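**列表：** 末端作业规范讨论组
**主题：** 回复：关于《桌面物品夹取作业规程》第四章“光滑表面物品”条款的征求意见
**发件人：** Grernstead 规程编制组

各成员单位：

贵方关于第四章的来信已收悉。编制组经内部讨论，现就来信所提问题逐项答复，并附第四章修订文字，供各单位在下一轮意见中参照。为便于未参加前期讨论的单位了解背景，先引述 Abugri 应用部的来信，仅删去与本章无关的附件目录。

> 编制组：
>
> 我部在试行规程征求意见稿期间，共整理手机、平板及类似扁平电子产品的夹取记录 181 条。就第四章，提出以下意见。
>
> 其一，第 4.2 条要求“夹取前应确认物品轮廓清晰可辨”，但未说明由谁确认、以何种画面为准。腕部相机距离物品很近时，物品下半部分往往已在视野之外，操作人员如仅凭腕部画面判断，难以认定轮廓是否完整。固定相机视野较大，但夹爪下探之后又常有遮挡。请明确两路画面的主次关系。
>
> 其二，第 4.3 条将黑屏状态的玻璃面板一律归入“高反光表面”，并要求遮光后方可作业。我部场地以自然光与顶灯混合照明，完全遮光难以做到。如严格执行，此类作业基本无法开展。建议改为分级处理。
>
> 其三，第 4.5 条规定夹爪“应同时接触物品两侧”。对于带软质保护壳的手机，实际作业中很难做到两指严格同时接触，一侧先行贴近几乎不可避免。请说明“同时”的判定口径，或删除该要求。
>
> 其四，屏幕反光中可能映出场地设施、标识乃至人员。我部曾在复查时发现，反光内容足以使熟悉场地者辨认出拍摄地点。征求意见稿仅在附录中提及“注意画面内容”，是否应上升为正文条款，请编制组研究。
>
> 其五，纹理复杂的石材台面与深色夹爪、深色屏幕同时出现时，轮廓提取的结果不稳定。规程对台面材质没有要求，我部不反对保留多样性，但希望在记录表中增设台面一栏。
>
> Abugri 应用部

以下为答复。

## 一、关于画面主次

编制组同意第 4.2 条原文不够明确。修订后的表述为：夹取前的轮廓确认以固定相机画面为准，夹爪进入下探阶段后的姿态确认以腕部相机画面为准。两项确认应分别记录，不得以其中一项代替另一项。

需要说明的是，腕部画面中物品不完整，本身不构成中止作业的理由。对于手机一类长条形物品，在夹爪接近阶段看不到下端属于正常情况。操作人员应当确认的内容包括：物品两侧边缘与夹爪内侧面的相对位置；物品长轴与夹爪开合方向的夹角；夹爪指尖有无压在物品正面的趋势。上述任何一项不能确认的，应抬升夹爪，恢复至接近阶段的起始高度，重新对位。

Varnedico 曾建议为腕部画面规定最小可见比例，例如物品长度的某一固定比例必须处于视野之内。编制组讨论后未予采纳。各单位相机安装位置不一，统一比例可能迫使部分单位改动安装方式，由此带来的标定问题大于收益。各单位可在本单位作业细则中自行规定，并随记录一并提交。

## 二、关于反光表面的分级

征求意见稿将反光作为单一属性处理，确有不妥。同一块熄屏玻璃，在不同光照和不同角度下给感知环节带来的困难相差很大。修订稿改为 2 级：

1. **一级反光。** 面板上存在亮斑或倒影，但物品外缘连续可辨，亮斑未与外缘相接，或虽有相接但不影响两侧夹持边的判断。一级反光可直接作业，记录表中勾选即可。
2. **二级反光。** 亮斑、倒影与夹持边重叠，致使操作人员不能确定边缘所在；或感知模块输出的轮廓明显随倒影偏移。二级反光应先调整物品朝向、相机角度或照明，降为一级后再行作业。

分级由现场操作人员在下探之前作出，复查人员有权更改，但应注明更改依据。屏幕上的指印、灰雾状痕迹与反光在画面中不易区分，原则上按反光处理，不另设等级。作业前擦拭屏幕不作强制要求；如作擦拭，应使用干燥软布，不得使用可能在玻璃或保护壳表面留下残液的清洁剂，以免改变夹持面的摩擦状况。

关于遮光，第 4.3 条中“遮光后方可作业”一句予以删除。自然光场地应在记录中注明窗口方位及当时有无人工照明。同一批次作业期间照明状况发生明显改变的，应另起一批记录。

保护壳颜色与屏幕、台面形成反差时，对判断外缘有明显帮助。编制组曾收到意见，建议统一使用浅色或鲜艳的保护壳。此项不写入规程，因为作业对象本应涵盖各类常见物品，以统一外壳换取较好的感知结果，会使记录失去代表性。感知模块如采用保护壳边缘作为物品外缘，应在输出中予以说明，避免后续使用者误将屏幕边缘与外壳边缘混同。两者之间的差值虽小，对开口余量的计算仍有影响。

## 三、关于“同时接触”

编制组接受 Abugri 的意见，删除“同时”二字。第 4.5 条的本意在于防止单侧夹爪推动物品在台面上滑移，以及由此产生的转动。修订后的要求如下。

（一）允许一侧夹爪先行贴近或接触物品侧边，另一侧随后合拢。先接触一侧在另一侧到位之前应停止横向移动，不得以物品作为对中的依靠，除非作业任务书中明确允许推动。

（二）物品相对夹爪斜置时，应优先转动腕部，使夹爪内侧面与物品长边趋于平行。受关节限位或周围物品影响不能转动的，可以斜向夹持，但应降低合拢速度，并在记录中注明。

（三）夹爪指尖的下探深度应低于物品上表面，且不得触及台面。石材台面硬度较高，指尖触台后所受冲击会直接传至腕部，同时可能在台面上留下痕迹。采用柔性指尖的单位，同样适用本项。

（四）保护壳为软质材料时，夹持力应按物品本体能够承受的数值设定，不得以外壳具有缓冲作用为由加大。侧面设有按键的，应尽量避开按键位置；不能避开的，应事先确认按键触发不会造成亮屏、拨号或其他状态变化。

（五）合拢完成后，应保持静止再行提升。提升初段应低速进行，发现物品滑落趋势时，先下降至台面，后张开夹爪，不得在悬空状态下直接张开。

在对位阶段，操作人员宜着重观察两侧间隙是否悬殊。间隙悬殊时继续合拢，是造成物品转动的主要情形之一。下图中，屏幕处于熄灭状态，面板上有数处亮斑和倒影，珊瑚色一类的外壳边缘在左上角及两侧仍能辨认；右侧夹爪已紧邻或贴上外壳侧边，左侧指尖则与手机保持距离。按修订稿，可归入一级反光，左侧合拢之前右侧应停止横移。 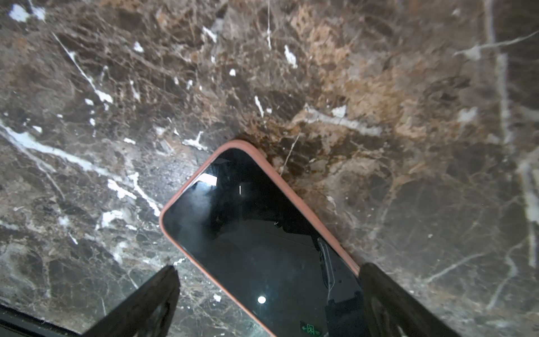
## 四、关于反光中的场地信息

编制组同意将此项由附录移入正文，列为第 4.7 条。镜面状物品能够映出相机视野以外的区域，而各单位在布置场地时，通常只检查相机直接拍到的部分。上一节所附画面中，熄屏玻璃上就映有一处绿色标识，图样近似安全出口标志。此类通用标识一般不涉及敏感内容，但同样的位置若换成门牌、工位名单或显示器，情况便有所不同。

第 4.7 条拟定文字如下：

> **4.7** 作业单位在采用镜面、熄屏玻璃、抛光金属等物品之前，应检查物品表面可能映出的区域，包括作业台上方、操作人员站位以及固定设施。对外提供的画面中，反光内能够识别人员面部、证件、屏幕文字或单位未予公开的场地信息的，应作遮蔽处理或不予提供。安全出口、消防等通用标识可予保留。

安全标识应保持可见，任何单位不得为减少反光而遮盖、拆除或关闭安全出口标志及应急照明。如反光影响作业，应移动作业台或调整物品角度。

关于遮蔽处理，编制组提示各单位保存原始画面与处理后画面的对应关系。遮蔽区域如与夹持边重叠，处理后的画面不宜再用于轮廓提取的评价，应在记录中另作标记。Flerkitz 的现行做法是在夹取任务开始前空置物品、变换角度检视一遍反光内容，编制组认为可供参考，但不作统一要求。

## 五、关于台面记录

记录表增设“台面”一栏，填写三项内容：材质（不能确定时填写外观类别）、主色、纹理程度。材质一项不要求鉴定，填写“深棕色大理石纹”或“浅色无纹”均可接受。纹理程度分为无纹、疏纹、密纹，由操作人员目视判断。

密纹台面应特别注意以下情况：

- 纹理走向与物品边缘接近平行时，轮廓提取容易将纹理误认为边缘。感知模块的输出应在下探前由人工核对。
- 夹爪为黑色而台面偏深时，指尖位置在腕部画面中可能不易辨认。应以关节读数推算指尖位置作为主要依据，画面作为补充。
- 画面边缘如有虚化，不应使用该区域的纹理作为定位参照。
- 同一台面各处的色调可能因照明不均而有冷暖差别，不必据此分栏填写，在备注中说明即可。

编制组不对台面材质作限制。Abugri 提出的轮廓不稳定问题，将作为感知模块评价的一个专题另行征集记录，不影响第四章的修订进度。

## 六、记录与复查

第四章项下的记录，每次夹取至少应包括：反光等级、首先接触的一侧、是否斜向夹持、夹持力设定值、台面三项内容以及结果。结果分为完成、中止、滑落三类。中止与滑落应注明发生于接近、合拢、提升、移动或放置中的哪一阶段。不能判断阶段的，填写“不能判断”，不得推定。

复查人员仅凭单张画面时，不得填写结果一项。单张画面只反映某一时刻的相对位置，夹爪紧邻物品不等于已经夹紧，也不能说明随后是否提升成功。此前有单位据静态画面补录结果，编制组请相关单位将这部分记录改为“缺失”。

每批记录由 2 人复查，两人应分别填写后再行比对。意见不一致的条目保留双方意见，不作合并。单批记录不超过 3000 条，超出部分另立批次，以便追溯照明和标定状态。

标定方面，更换夹爪指尖、调整腕部相机或发生触台之后，应重新标定，并在下一条记录中注明。

## 七、意见反馈

请各单位于八月底前就以下事项回复本列表：

1. 反光分级的判定条件是否便于现场执行；
2. 第 4.5 条删除“同时”后，是否需要另设先接触侧的位移上限，如需要，请附本单位的测量方法；
3. 第 4.7 条对既有画面是否适用，以及适用时的处理周期；
4. 台面一栏的填写是否与各单位现有系统冲突。

回复时请保留原主题，并在正文中注明所针对的条款编号。仅表示同意的，亦请回复，以便编制组统计。涉及本单位未公开画面的，请勿作为附件发送至列表，可先提供文字说明，由编制组另行联系。

修订文字在意见汇总完成之前不作为正式条款执行，各单位现阶段仍可按征求意见稿试行。其中关于不得遮盖安全标识以及不得在悬空状态下直接张开夹爪的两项要求，自本邮件发出之时起适用于全部试行场地。

Grernstead 规程编制组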